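Zukuteck Tabletop Arm Cell: Operating Requirements

Each cell ships with a printed rule card, revised 5/20/24. Operators shall keep hands outside the arm's reach whenever the drives are enabled. Loose cables must be checked before every shift. Payload and speed limits are set by the site safety lead and may not be changed at the workstation.
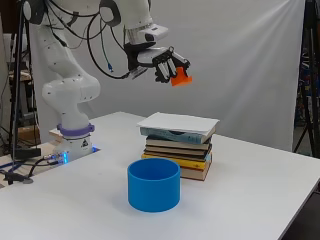

Parts are to be released only over a container or a clear area of the table. Inspection records are kept for 14 months.

Contact: Samer Karaki, Product Safety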